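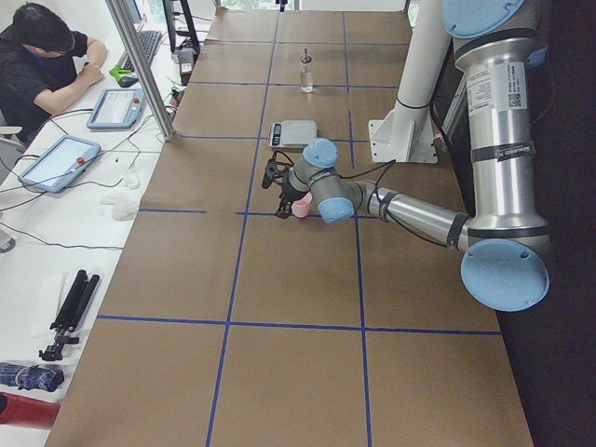 I have now been to five open days at firms that build or rent out robots, and I would like to speak up for the dull ones.

The one at Verkard, out in Gokthorpe, was in May. I went with 40 other people, most of whom had been promised lunch. The big hall came first. There was music. There was a man with a headset microphone who said "journey" a good deal, and a machine on a turntable that waved at us, and we waved back, as grown adults with mortgages will. A screen informed us that the company had received 1,303 inquiries the year before. It did not say what had become of them.

Then they let us wander, and at the end of a corridor, past the coats, I found the room I had come for without knowing it. One robot arm, one long table covered in brown paper, blue tape laid over the paper in a grid, a kitchen scale, a pink cup. The job was pouring water. The arm was supposed to put a set amount into the cup and the scale was there to tell on it.

I stayed 23 minutes, which my wife would tell you is longer than I stayed at my nephew's graduation party. In that time I saw the arm get it right, get it nearly right, and once pour with great confidence onto the scale. An engineer got up, dried things off, typed something, and sat down again without a word of apology. I liked her enormously. 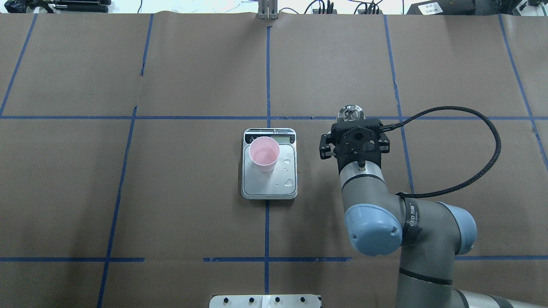

My complaint is with the order of the tour. The waving machine got the hall and the lights, and it had one trick, which was recorded in advance. The cup got the back room. Yet a cup of water is a real question. Water moves when you don't want it to and keeps moving after you've stopped. A toddler takes a couple of years to get the hang of it, and I have dined with people in their fifties who are still working on it. If you want to know how far along these machines are, ask for a glass of water and watch the tablecloth.

The trade doesn't see it that way. A salesman from Ackermann told me over the sandwiches that visitors "don't connect with process." He may be right about visitors. At the Bara showroom last year I watched a very large arm swing a car door around for 15 minutes and felt nothing at all, apart from a mild concern for the door. But I have seen people stand at a fence and look at a hole being dug until their lunch break ran out. I think we can be trusted with a kitchen scale.

There is also the matter of what we take home. The folks who saw only the hall left sure that the robots were coming for their jobs by the weekend. I left thinking that anyone who pours drinks for a living in Gokthorpe can probably go ahead and sign the lease. Neither of us knows much, I grant you, but I had at least seen a spill.

So, to whoever is planning the next one: open the back room first. Put a few chairs in. Keep the headset man for the parking lot, where we could have used him.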